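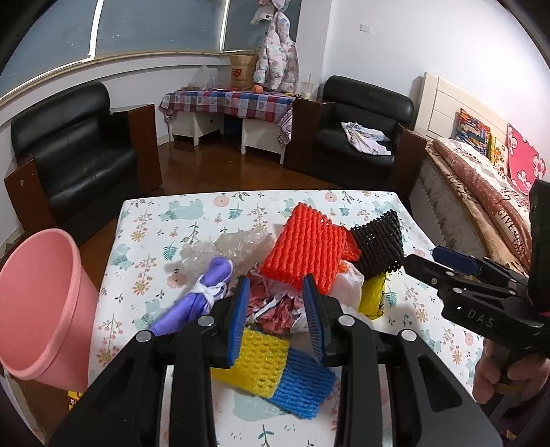

Pritaletti: Demonstration Data for Household Tidying
Progress report 2 to the Pestent program
Submitted by Fiadzo, Wudesstead
Nov 13, 2020
Report prepared by Ewurabena Zakaria

1. Status

Work package 1 (equipment and operator procedure) is closed. Work package 2 (recording in homes) is in progress and on schedule. Work package 3 (training and first robot trials) has begun on the software side only. No robot trials fall within this reporting period.

The project now holds 2,652 recorded demonstrations across all tasks. This figure covers raw recordings. It includes episodes that may still be rejected at review, and it should not be compared with the accepted total given in the first report. An accepted total for this period will follow once review of the packaging task is finished.

Spending is within the approved budget. One change to the task list needs the program's consent (section 6).

2. Recording method

All demonstrations in this period were made with hand-held grippers. The operator holds the grippers, one in each hand, and does the task directly. Each gripper carries its own camera, and jaw opening is logged alongside the video. Remote control of the arm from the lab was kept as the fallback method and used only for the drawer task, where the handle forces were of interest.

The reasons for preferring hand-held recording were given in the proposal. Experience so far supports most of them. Operators reach a usable pace within their first session, and the equipment fits in one case. The main cost is that a person's arm can reach places the robot's arm cannot. Killian Lefèvre wrote a reach check that replays each wrist path against the arm model and flags the parts that fall outside it. Flagged episodes are kept but marked, and the training set excludes them by default.

Operators now get a short briefing on reach before they start. They are asked to keep their feet in one place during an episode and to leave an object alone if they would have to lean for it. Compliance is good in the first part of a session and drops later on. Sessions have been shortened as a result.

3. Packaging task

The main effort this period went into handling soft packaging on a table: foam net sleeves, thin plastic wrappers, bags and crumpled paper. The operator picks pieces out of a mixed heap and moves them off the table into a bin. The task was chosen because the objects have no fixed shape, overlap each other, and weigh very little. A rigid-object policy has nothing useful to say about them.

The target is 400 accepted demonstrations. Recording will continue into December.

Homes are used as they are. We do not supply furniture, change the lighting or remove other belongings from the room. Gadisa Ambaye, who runs the home visits, asks only that the table be stable and that the operator can stand next to it. Table coverings are left in place. Printed cloths are of particular interest, as a pattern with small colored motifs is easily confused with small colored objects. An earlier model, trained on plain tabletops, closed its jaws on printed flowers often enough that we stopped the offline test and revised the data plan.

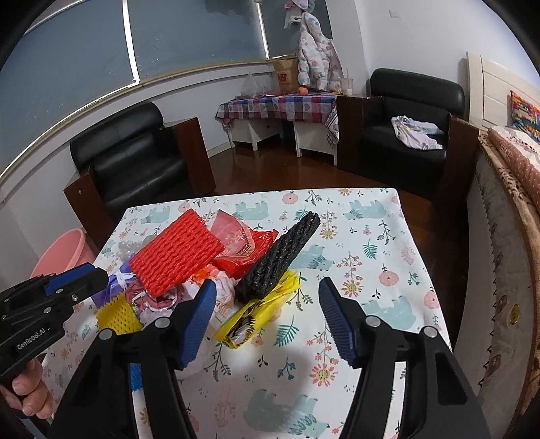
Figure 1. Packaging task in a home, from the camera on one gripper. The heap covers the left and center of the table; the second gripper comes in from the left.

Points noted from the packaging sessions:

Foam nets. The ribbed pads hold foam net well. The mesh can also catch on a neighboring piece, so that one pick lifts two. Operators differ in what they do next. Some shake the second piece off, some put both down and start again, and some carry both to the bin. All three are valid for clearing a table, but a policy trained on the mixture hesitates. The instruction now reads: if two pieces come up, carry both.

Clear plastic. Transparent film is the weakest class in the object labels. Annotators disagree on where one piece ends and the next begins. Ximena Contreras has proposed dropping outlines for this class and marking only the grasp point, which can be taken from the moment the jaws close. We have adopted this for new recordings and will convert the older ones if time allows.

Tied bags. A bag tied with a cord or strip offers the operator an obvious place to grab, and nearly everyone takes it. This gives clean grasps but little variety. Operators are now asked to take the body of the bag in part of the episodes.

Paper. Crumpled paper gives few problems. It is the only class for which the first trained model produced grasps that the reviewers rated as acceptable without exception on recorded views.

4. Data quality

Review is done in two passes. The first is automatic: time alignment between the two grippers, missing video, tracking loss, and the reach check. The second is a person watching the episode at increased speed.

Tracking loss remains the most common cause of rejection. It happens mostly when a gripper is held low and close to the heap, so that the camera sees little besides glossy plastic. Glossy floors and large plain walls make matters worse. Rostyslav Lytvynenko changed the tracker to carry position from the other gripper through short gaps. On the episodes rerun so far this recovers most of the short losses and none of the long ones. The full rerun is queued.

Time alignment was a fault in the earliest home sessions. The two recorders drifted apart over a long session - not by much, but enough to matter for two-handed moves. Both units are now synchronized at the start of every episode. The affected sessions are usable for single-hand training and have been moved to that set.

Privacy. Other belongings in a room appear in the video. Householders sign a consent form before recording and can have a session deleted on request. Faces are checked for in the second review pass, and any episode containing one is removed.

5. Training

A first model has been trained on the accepted packaging episodes to date. It has been tested offline only, by comparing predicted and recorded gripper motion on homes held out of training. Direction of approach is predicted well. Jaw closing is predicted too early on film and thin wrappers, and the error is larger on patterned cloths than on plain ones. More homes with patterned cloths should help; more episodes from the same homes probably will not.

The lab arm has been fitted with the same jaws and pads as the hand-held units. Camera position on the wrist still has to be matched.

6. Change requested

We ask to replace the cable-coiling task with a second tabletop task, sorting packaging by material into separate bins. The same homes, objects and operators can be used, and no further equipment is needed. The cost is unchanged. A revised task sheet is attached.

7. Next period

Finish packaging recording and review.
Complete the tracker rerun.
Match the wrist camera on the lab arm (Lytvynenko, Lefèvre).
Begin robot trials on paper and foam nets, with film to follow.
Agree on annotation rules for the sorting task, subject to section 6 (Contreras).

Questions on the budget annex should go to Ewurabena Zakaria at the Wudesstead office.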